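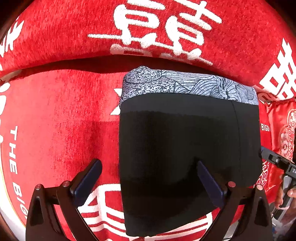
Folding the washing is one of those jobs that grown-ups do without thinking, usually while talking to somebody or looking for the other sock, and so it may surprise you to hear that it is one of the hardest things you can ask a robot to do. A robot can lift a car door all day long and never get tired, but give it something soft and it gets into a dreadful muddle. Think of a pair of black boxer briefs lying on a red cloth, with a stretchy grey patterned band along the top and little soft folds in the middle. You know straight away where the waist is and which way up they go. A robot has to learn all of that, and it has to learn where to pinch, too, with its two fingers facing each other and the cloth in between.

In our shared workshop we are building a folding helper, and we have called it Prultero. It lives on the long bench next to the kettle, and it has been quite a slow project, with plenty of tea.

Why is cloth so tricky? Well, pick up a wooden block and put it down again. It is still the same shape, isn't it? Now pick up a T-shirt by one sleeve. The whole thing droops and twists, and when you drop it, it lands in a heap you have never seen before and will probably never see again! A block has one shape, and a T-shirt has more shapes than anyone could ever draw.

So a robot that folds clothes needs lots and lots of practice, and somebody has to show it what good folding looks like. One way to do this is for a person to hold a gripper in their hand, a bit like a big pair of tongs, and do the job with that instead of with their own fingers. A camera on the gripper watches everything that happens. Afterwards the robot can study what the camera saw and try to copy it, much as you might learn to tie a bow by watching your gran's hands very closely.

We want to give Prultero 300 folds to learn from to begin with, then 500, and one day 1,000, if our arms hold out. Pants and socks come first because they are small. Bed sheets can wait (have you ever tried to fold a fitted sheet? Even grown-ups roll them up and hide them in the cupboard).

You can try being a robot yourself at home. You will need two pairs of kitchen tongs, the kind with soft ends, and a pair of clean pants or a flannel. Lay the cloth flat on a table. Hold a pair of tongs in each hand and see if you can fold the cloth in half, and then in half again, without touching it with your fingers. Ask a friend to time you, and then swap over. Does it help to pinch right at the edge, or a little way in? What happens if you pinch two layers by mistake?

When you have had a few turns, try it with a sock, and then try to turn the sock the right way out. We are still stuck on that one ourselves.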